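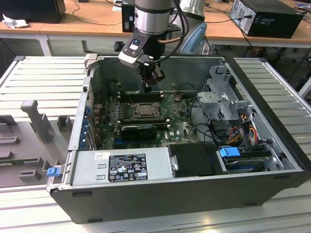 Fig. 1. Arm over the open chassis, fixture tray at left.

Saturday, workshop, March block
Present: Saron, Fuad, Wakana (until 3). Entry by Saron Teshome.

Task: processor handling for the Tisside student round. The rules want one CPU and one memory module moved between the board and the tray with no hands inside the case. Today CPU only.

Setup. Chassis on its side on the slatted bed, side panel off, tray to the left of it. Power supply and drive bays left in, as the rules don't allow stripping the case. Bay assembly limits the approach from the right, so all moves into the socket come down from above the rear wall. Fuad re-taught the approach point after lunch. Old point kept in the program as P7_old, please don't delete it until Sigrun has compared the two.

Clearance from fingertip to the memory latches is the tight dimension. With the wrist square to the socket the fingers sit too close to the slots on both sides. Wakana's suggestion was to turn the wrist 9 degrees and grip across the other pair of edges. Entered as an offset in the Okoth config, not in the taught point.
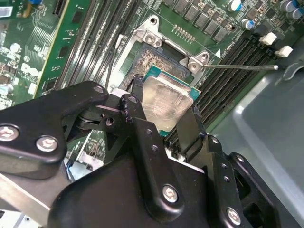 Fig. 2. Wrist view, CPU in the fingers over the open socket. Note tilt.

Tilt is the main open problem. The two fingers don't meet the package at the same height, and any error there goes straight into the angle of the chip. Do not release with the chip tilted over the pins. Retreat, set down in the tray, grip again.

Old thermal compound on the heat spreader and round the socket. Board is a practice board, so the socket residue can wait, but clean the spreader before the next session. The Rillitz detector looks for a plain metal square and the smears give it false edges. Tekle has the wipes.

Closing speed reduced to 7 per cent for the last part of the grip. Cycle time now 148 s against the limit of 100 s. Leave it slow until the tilt is sorted.

To do:
Shim one fingertip, recheck contact height (Fuad)
Compare P7_old with new point (Sigrun)
Lever and frame are opened by hand before the start. Ask Tisside if that is allowed (me)
Memory module, not started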